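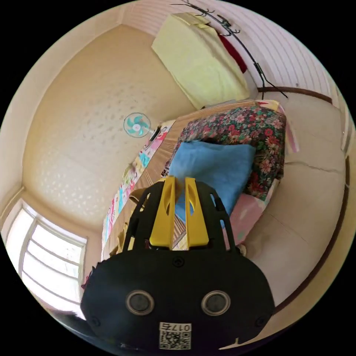
A Small Network Grows in the Sultana Valley

For many years, people in the Sultana valley had to drive up the hill road to make a phone call. At the old dairy there was one bar of signal, and on a clear evening sometimes two. The big carriers looked at the map, saw few houses and many rocks, and built their towers somewhere else.

In June this changed. Hikeck, a regional wireless company with only 70 employees, switched on three small masts between the river and the village of Isirier. They carry both voice calls and mobile data, and the company says that a phone in the village can now download at up to 300 megabits per second.

Roy Kershaw, who plans the network for Hikeck, spent most of the winter walking with a laptop and a test phone in his backpack. "The computer model told us one tall tower was enough," he says. "Then I stood behind the school and I had nothing. The hill is made of stone, and the model did not care so much about it."

So the company changed the design. It chose lower masts, closer to the homes, and connected them with radio links, as a fiber cable along the river would have taken too long to get permission for. The equipment comes from Plekex, a supplier better known for indoor systems in hospitals and train stations. Kershaw admits that he had doubts about how it would behave in snow, and the first real winter is still ahead.

Prices are another question. Hikeck sells one monthly plan without a contract, and it is a little more expensive than the plans in the city. Some families have kept their old carrier and use Hikeck only as a second SIM card at home. Roaming between the two is not yet smooth – a call can drop at the bridge, where the phone tries to decide which network it prefers.

Kershaw is now testing new settings for this handover, mostly at six in the morning, when the traffic is low. After that he wants to look at the next valley to the north, where the road is even worse and the dairy has no bar at all.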